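# Chapter 5: The Push-Button, and What It Does Not Tell You

A push-button looks like the simplest part on any panel. You press it and something happens. Most beginners give it a few minutes' thought and move on to relays, which seem more like real engineering. That is a pity, for a good share of the faults that trainees are sent to find sit just behind the cap.

This chapter asks you to be less trusting. Colour is a promise made by whoever built the panel, and promises get broken. A green cap is widely taken to mean 'start' and a yellow one to mean that something out of the ordinary needs attention. Both are good habits. Neither is a property of the switch. The cap is a piece of coloured material on top of a body, and the body has no idea what colour it is wearing. On the old packing line at Clulport, a green button was found to be wired as a stop. It had been that way since a repair one July, and the people who used the line had simply learned it.

## 5.1 Cap, body, contact block

Take a switch out of its panel and the parts are easy to tell apart. At the front is the cap, the part meant for a finger. Behind it comes the body, which holds the cap and passes its movement on. At the back is the contact block, where the electrical work is done and where the wires are fixed. Only the first of these is seen by the operator. The other two decide what the button does.
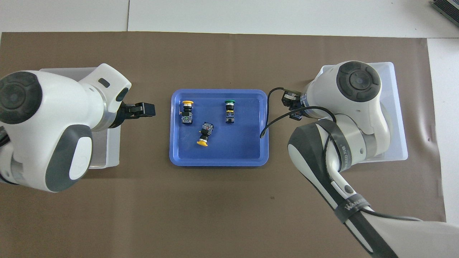 *Figure 5.1 Three push-button switches in a blue tray: two with yellow caps, one with a green cap.*

Look at the two yellow-capped switches in Figure 5.1 and ask yourself whether they do the same job. You cannot say, and neither can we. A block may hold a normally open contact, which closes when the cap is pressed, or a normally closed one, which opens. Some hold both. Two switches with matching caps may carry quite different contacts, and the only ways to find out are to read the markings and to test with a meter. Do both - markings have been known to be wrong, and so have people reading them.

## 5.2 How long does a button last?

Makers like to quote a working life in millions of presses. Treat such numbers with care. They come from a test bench, where the same clean push is repeated at a steady rate. Real buttons are thumped, leaned on, splashed and pressed with the corner of a clipboard.

The training workshop at Tuvitgate kept a log of one practice panel fitted with Plunex switches. The first fault came after 3,084 presses, and it had nothing to do with wear. A terminal screw had been left loose. One panel proves very little, and we would not build a rule on it, but it does suggest where to look first.

## Before you go on

You will need a meter and 2 switches of any make for the exercises in Section 5.3. The old Karaca sets will do, provided that the contact blocks are still fixed to the bodies. Do not sort them by colour. Draw up a table with one row for each pair of terminals, and leave the column headed 'Function' blank until you have taken a reading with the cap released and another with it held down.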